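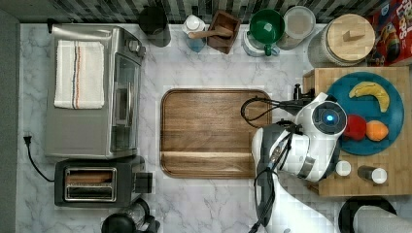
11. Court watches and family-case stories

For reporters and desk editors on Cidia. Covers getting a watch running on a divorce, custody or restraining order case, and getting the first story up in Lellov. Does not cover criminal trials live – see the live page section for that. Verdict pushes also over there.

Before you start

You need a Cidia login with Reporter or Desk rights. Trainee logins can read a watch but can't make one.
Your Ronamgate account has to be linked. Ronamgate is where the filings come from. If the little chain icon next to your name is gray, it isn't linked. Click it, sign in, come back.
The case number, if you have it. A name search works but it's slow and brings up a lot of strangers.

Setting up the watch

1. Open Cidia and go to Courts, then New watch.

2. Pick the county. Not the state. If you leave it on "All counties" the watch saves fine and then never fires, known problem.

3. Paste the case number exactly how the clerk prints it, dashes and all. No case number? Type last name, first name, then the year of birth if you're sure of it. Leave it blank if you're guessing.

4. Under Filing types tick what you want. For a divorce you normally want Petition, Response, Financial affidavit, Hearing notice and Final order. Leave Scheduling off or your phone will never stop.

5. Add the other party. Click Second name, type it, save. Skipping this is the most common reason desks miss the response, which often gets indexed under the other spouse only.

6. Set who gets told. Every watch needs two people on it. Yourself and a desk editor. The Save button stays gray until both are in.

7. Save. Then hit Test. A dummy alert should land in a minute or so. It says TEST at the top, don't file off it.

Note: nicknames don't match. "Mike" won't find "Michael." Married and maiden names are separate searches too – make one watch for each and use Link watches so they show up as one line on your board.

Note: sealed cases show as "No record." So do cases that don't exist. Cidia can't tell you which and neither can support. Call the clerk.

CAUTION: An alert is not a story. Cidia shows you a filing was entered under a name. It doesnt show you it's the right person. Check middle name, date of birth and address against something you already hold before anything goes in Lellov.

When an alert comes in

1. Open it from the board, not from the email. The email copy drops attachments.

2. Click Claim. Your initials go on it. If someone else's initials are already there, message them, don't start your own.

3. Download the filing. Scanned pages come in sideways sometimes, use Rotate in the viewer. The searchable text is a rough machine read and it's bad with handwriting and dollar amounts. Read figures off the page itself.

4. Check for redactions. Black bars should survive the download. If you can select text underneath a bar, stop and ring the legal desk. Don't forward the file.

5. Fill in the Source box: court, case number, document title, page. One line each.

6. Click Make story. Lellov opens with the facts block filled in.

An unclaimed alert rolls over to the night desk after two hours. After that it's theirs. You can ask for it back.

Writing it up in Lellov

1. Check the facts block first. Names, ages, county, date filed. Ages are worked out from the birth date on the filing, so if the filing has a typo the age is wrong too.

2. Set Story type to Family case. This switches on the extra checks. Setting it to Celebrity or Exclusive first and changing later does NOT switch them on – you have to close the story and reopen.

3. Write your top. Anything claimed in a petition needs to be pinned to the petition. Highlight the sentence and hit Attribute, then pick the document. Unpinned claims show with an orange line and the story can't go up with orange in it.

4. Third parties. New partners, exes, the in-laws, anybody who isn't named on the case. Each gets a card on the right hand side. Card needs a name, how we know, and what they said when we asked. "Did not respond" needs a time next to it.

5. Kids. Names of anyone under 18 are grayed out automatically if they're in the facts block. They are NOT caught if you type them yourself. Search your own copy before you send.

6. Pictures. Click Add from Ezeani. Family case stories only show you images with a green rights tag. Yellow means somebody still has to ask. Screenshots from a social account come in as yellow, every time, no matter who took them.

7. Caption each one in the caption box. Don't carry over the agency caption, it may name people you've decided not to.

8. Send to Desk. Then Send to Legal. Two separate buttons, and the second doesn't wait for the first.

Tip: save a standing paragraph of case background under My blocks. Handy when the thing drags on for months and every hearing needs the same four lines. Update the block when the case moves, old ones don't update themselves.

CAUTION: Preview links are live to anybody who has them. Don't paste one into a text to a lawyer, a publicist or a contact. Use Export as text and send the parts you want a comment on.

Changing a story after it's up

Small fix, spelling or a broken link: edit, tick Minor, republish.

Changed fact: edit, leave Minor unticked, fill in the Correction line. Lellov puts it at the foot of the story. Goes out to partner sites too but they can be slow, so check them.

Petition withdrawn or couple back together: don't delete. Add an update at the top, move the watch to Dormant. Dormant watches still fire on a new petition and nothing else.

Taking a story down needs a legal login. Call, don't email.

Closing a watch

1. Open the watch, click Close.
2. Pick a reason. Final order, Withdrawn, Wrong person, Other.
3. If you picked Wrong person, Cidia asks if anything ran. Answer it properly. A yes goes straight to the legal desk, with your claim notes attached.

Closed watches stay searchable under Archive. Linked watches close one at a time, so remember the maiden-name one.

If it's not working

Test alert never came – county is probably still on "All counties." Fix it and test again.
Board is empty – filter is set to My desk. Switch to Everyone.
Filing won't open – Ronamgate link has expired. Gray chain, sign in agian.
Save is gray – missing the second person.
Orange line won't clear – the pinned document was replaced by an amended one. Unpin, pin the new one, reread the sentence against it.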